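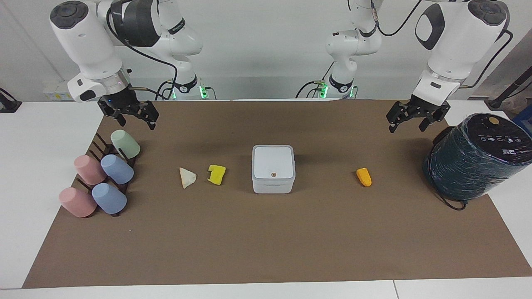 *The two-arm cell at Naslow's Westport site, with the cup rack at left and both grippers open over the mat.*

WESTPORT, March 27, 2026 — Naslow has finished the first block of remote-control recordings for its two-arm tabletop cell and will begin training on them in May, the company said. The block contains 838 accepted demonstrations of household pick-and-place work, all made by operators driving the arms through a pair of hand controllers.

The tasks use ordinary objects on a brown mat. In the cup task, the operator takes plastic cups off a dark wooden rack with upright pegs and puts them back upside down. Other tasks move small loose pieces on the mat or take the lid off a white box and replace it. A large dark cylinder stays on the mat during many of the recordings as an obstacle and is not handled.

Each arm has a two-finger gripper. The operator's left controller drives the left arm and the right controller drives the right arm, with the trigger on each setting the finger opening. Controller motion is scaled down by half near the mat. Operators work from a desk in the next room and see the cell only through its cameras, so the recorded commands depend on nothing that the trained policy will not also receive.

"We tried it first with the operator standing at the table," said Gudrun Dalen, who runs the recording program. "The demonstrations were faster, and the policy did worse on them. People were looking around the gripper at things the cameras couldn't see."

Of the 838 demonstrations, 446 are of the cup task. Dalen said the share is high because the matte cups tilt on their pegs and an approach that works for one often fails for its neighbor. A straight vertical pull tends to drag the rack. Operators were told to close on the cup wall, lift a short distance along the line of the peg and only then move sideways.

The recordings were made by 16 operators. Each completed a practice set before any of their work was kept, and a demonstration was dropped if the operator paused too long, if a cup fell or if either arm reached a joint limit. Failed grasps followed by a clean second attempt were kept and tagged — a change from the company's earlier practice of discarding them.

Genalyn Gatchalian, who reviews the recordings, said the tagged recoveries are the part of the set she expects to matter most. "If every example is perfect, the arm has no information about what to do two centimeters off," she said.

The control software is supplied by Bratico, which also provided the logging format. Both arms' joint positions, the gripper openings and the controller poses are written to a single file with a shared clock. Doaa Younis, an engineer at Bratico, said an early version let the two arms' logs drift apart over long sessions. The fault affected handovers from one gripper to the other, where the timing between arms is tight, and those recordings were made again.

Naslow also tested guiding the arms by hand, with the motors set to yield to a person's push. Trygve Berge, who ran that comparison, said hand guiding gave smoother paths for single-arm moves but was awkward with two arms, and the person's hands and forearms covered the objects in the camera view. The company has kept hand guiding for setting start positions only.

Training will be done in 2 stages. The first uses the cup task alone, with the rack placed at varying angles. The second adds the remaining tasks. Testing will include rack positions that do not appear in the recordings, and a run will count as a success only if every cup is seated without an operator stepping in.

A second cell, under the internal name Żak, is being assembled to the same layout. Consuelo Olmedo, who manages the Westport site, said it will be used to check whether a policy trained on one pair of arms transfers to another without new demonstrations. Naslow has not said whether the recordings will be released.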